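VENUE AND TRANSFER INSPECTION CHECKLIST
Group and incentive programs - site visit form, with inspector comments
Property: Vundby Lodge and Conference Annex
Program: Metwally incentive group, 60 delegates, three nights
Ground handler: Sovico
Inspected in March, on site from 8:15 a.m.

Ratings: S = satisfactory, C = satisfactory with comment, F = fix before arrival, N = not inspected.

SECTION 1. ARRIVAL AND TRANSFER

1.1 Coach access to main entrance - C
Full-size coaches can reach the turning circle but cannot pass each other on the approach road. Stagger arrivals. Second coach waits at the lower gate until the first is clear.

1.2 Unloading surface level and lit - S

1.3 Luggage path separate from guest path - F
Bags currently go through the same door as guests. The side door next to the ski room is wide enough but was locked, and the front desk did not have the key. Property to supply a key to Sovico before the first transfer.

1.4 Vehicle documents - S
Insurance, roadworthiness and driver hours records seen for both coaches. Fire extinguisher tags in date. First aid kit on the second coach is missing its scissors.

1.5 Seat belts, every seat - C
One belt in the rear row of the first coach does not retract fully. Block the seat or repair.

SECTION 2. GUEST ROOMS

23 rooms entered. Remaining rooms in the block were occupied and are marked N.

2.1 Smoke detector present and tested - S

2.2 Evacuation plan on back of door - C
Plans in the east wing still show the old stair. Reprint.

2.3 Balcony rail height and fixing - F
Rail on the end room, upper floor, moves at the left-hand post when pushed. Room not to be allocated until the post is refixed and checked again.

2.4 Windows restricted above ground floor - S

2.5 Hot water at tap - C
Takes a long time to come through at the end of the east wing. No scald risk found. Put guests with early departures in the west wing.

2.6 Door closers - S

2.7 Accessible rooms - C
Two rooms. Roll-in shower in one only. The booking form lists both as roll-in, and the agency should correct this before the rooming list goes out.

SECTION 3. MEETING AND DINNER SPACES

3.1 Posted capacity - S
Main hall is posted for 100 seated. The planned layout with a stage and round tables is within that.

3.2 Exits clear, signs lit - F
The northeast exit was half blocked by stacked chairs. They were moved while we were there. Needs to be on the banquet team's setup sheet.

3.3 Cable runs taped or covered - N
No production equipment in place at time of visit. Check at rehearsal.

3.4 Stage and steps - C
Steps have a rail on one side. Second rail requested for the awards evening. White edge strip is worn on the top step.

3.5 Outdoor dinner marquee - C
Supplier is Zelline, hire order 3228. Flooring certificate and flame test certificate received. Wind limit for the structure is not stated in the paperwork - ask for it in writing. The indoor fallback space must be held until noon on the day.

3.6 Heaters in marquee - F
Proposed position is too close to the side wall fabric. Revised floor plan needed.

SECTION 4. FOOD AND WATER

4.1 Refrigerator and freezer logs - S

4.2 Allergen labels on buffet - C
Labels are in use but only in the local language. English set to be printed.

4.3 Drinking water at meeting rooms - S

4.4 Packed lunches for mountain day - C
Cool boxes are adequate in number. Lids on two do not latch.

SECTION 5. ACTIVITY STORE AND HAND TOOLS

5.1 Snowshoes, straps and buckles - C
Several straps stiff, none cracked. Sets with mismatched left and right buckles were put aside on the lower shelf and should not be issued.

5.2 Helmets - S
All within the maker's service date.

5.3 Loose screws on rental gear and furniture - C
Terrace bench arms and two boot racks need tightening. Check again on the morning of arrival.

5.4 Hand tools - C
Handles, shafts and tips to be checked before use. Tools stay in the store and are not to be left on the terrace. The store has no sign-out sheet.

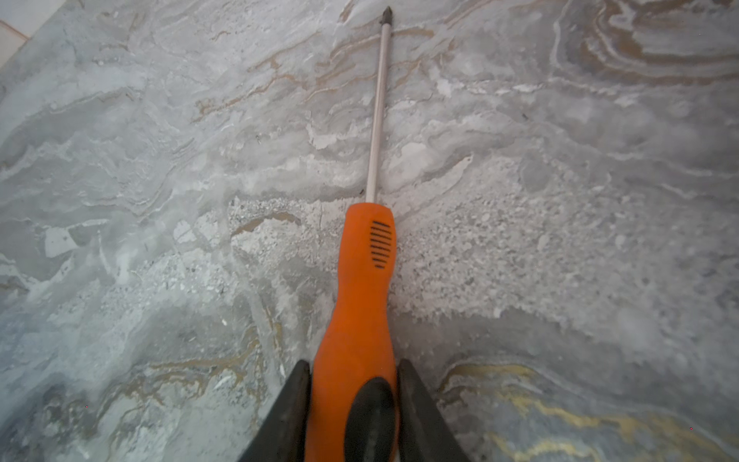
Item 5.4. Screwdriver, orange handle with black insert.

5.5 Store door locked when unattended - F
Door was open at 8:40 a.m. with no staff in the area.

SECTION 6. EMERGENCY ARRANGEMENTS

6.1 Assembly point marked - S
Lower lawn, next to the flagpole.

6.2 Defibrillator - C
At the front desk. Battery indicator normal. Pads have a short date left and the replacement set is on order.

6.3 Mobile signal on mountain route - C
No signal between the second bridge and the hut. Guides must carry radios. Radio check to be logged at departure and at the hut.

6.4 Medical transfer - S
Route and contact numbers held by Sovico and by the night desk.

6.5 Night staffing - C
One person on duty after 11 p.m. Second person requested for the awards evening only.

RESULT
Conditional pass. Items rated F are to be closed with written confirmation to the agency before the final rooming list is issued. Item 2.3 requires a second visit.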